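Last updated 25 February 2026 by Ayantu Habte

# Tuning contact force for the whiteboard task

You need Driser running on both arms and the Skondus planner on the same machine. If the arms aren't calibrated yet, do that first – nothing below works without it.

## 1. Set the roles

Open `roles.yaml`. The left arm holds the board, the right arm does the tool work:

```
left: hold
right: tool
rate_hz: 400
```

Keep both arms at the same rate. Mixed rates load without an error, but the right arm lags and the strokes come out uneven.
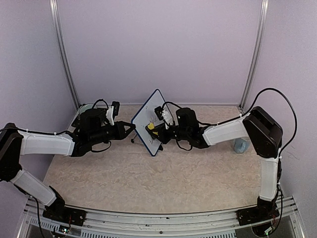

## 2. Lower the stiffness along the board normal

Leave the in-plane gains alone. Only the axis pointing into the board should be soft:

```
driser set right.k_normal 427
driser set right.damping auto
```

If the tool chatters on the surface, bring `k_normal` down in steps of 19 until it stops. Don't touch the left arm's gains to fix chatter on the right.

## 3. Refit the board plane

The board shifts a little whenever something pushes on it, so the plane from startup goes stale. Turn on refitting from the wrist cameras:

```
skondus plane --source wrist --refit 4
```

The number is seconds between fits.
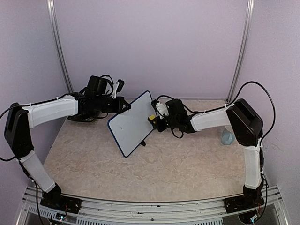

Refitting pauses while the tool is in contact. Long strokes will drift, so split them in the planner with `--max-stroke`.

## 4. Save the profile

Run `driser save whiteboard`. Profiles from before December use the old gain names and have to be converted – Arash Ansari's script is in `tools/convert`.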